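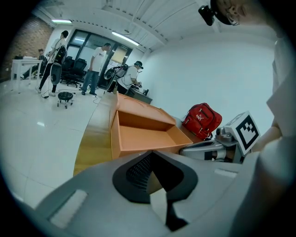
Open cardboard box on a wooden table.

Kovdale Tenants' Association
Minutes of the meeting held Mar 15, 2023

Chair: Luminița Chiriac

1. Minutes of the December meeting
Approved with one correction. The minutes said the landlord "will repair" the Brunholm Street entry door. Members recalled that the words used were "will look at repairing." The door still does not latch.

2. Recycling pickup
The chair read a letter from Stuvus, the hauler, offering to move the building to a weekly cardboard pickup for an extra $200 a month. Stuvus says the change would "greatly reduce overflow." No figures came with the letter. Several members asked how the company knows this, given that it missed two pickups over the winter and has not credited either one. The chair had asked the same thing by phone and was told a manager would call back. No call so far.

A member from the third floor said the overflow is mostly boxes nobody has flattened, and that a weekly truck won't flatten them. Another said she has heard the flattening speech at every meeting for years and would like to try something else. Discussion went on for a while.

Motion to accept the Stuvus offer: failed.
Motion to ask for the missed pickups to be credited before any new terms are discussed: passed.

3. Laundry room
Cârstea Property Services has proposed replacing the coin machines with card machines. The flyer promises "savings for residents." The price per wash is not on the flyer. The chair will ask for it in writing. One member wanted it noted that the last upgrade also promised savings and the dryers went up two quarters.

4. Courtyard benches
Quote received for roughly $400, delivery not included. Members doubted that the benches would arrive looking like the ones in the brochure. Tabled until someone has seen one in person.

5. Other business
The hallway light outside the mail room was reported again. The landlord's office has marked the request as completed. The light is out.

Bike room keys: anyone holding a spare should return it to the chair.

Action items
Chiriac: letter to Stuvus about credits; written price per wash from Cârstea; new request for the hallway light, with a copy kept.

Next meeting to be posted by the mailboxes.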